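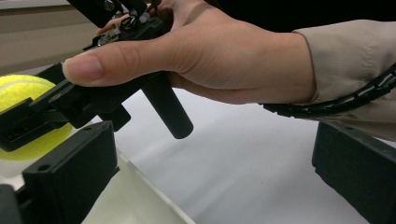

Spiral wrap along the cable, tennis ball at far left.

Clearing the white table, part two: cables and balls

The table had collected two kinds of clutter over the winter, leads and tennis balls, and I dealt with the leads first.

I use black spiral wrap on anything that gets moved often. It bends in a gentle curve, it can be wound on without taking the plug off, and a lead can leave the bundle at any turn. The drawback is dust, which settles between the turns and has to be brushed out. Braided sleeve looks neater but frays at the cut end unless it is sealed with heat.

Cutting length: I measure the lead, then add a third. A 1000 mm piece of the Runeo wrap, wound with small gaps, covered more than I needed, so I trimmed it with kitchen scissors. Wound tight with the turns touching, the same piece goes nowhere near as far and the lead becomes stiff. Start at the plug end and hold the first two turns down with a thumb while the rest goes on. Long sleeves should be rolled up first, as a loose cuff catches in the turns.

The leads now live in a Kozan tray, 455 mm long, which fits the shelf under the table with a little room at one end. Each is coiled to the width of my hand and tied once. I tried labels in March and they fell off.

The tennis balls were simpler. Those with any bounce left went back in the Gokovus bag by the door. My test is a drop from shoulder height on to the kitchen floor: if it comes back above the knee, it stays. Flat ones go under chair legs, with a cross cut in the top.

Still to do: the drawer of odd adaptors, and a better hook for the bag, which slides off the one it has.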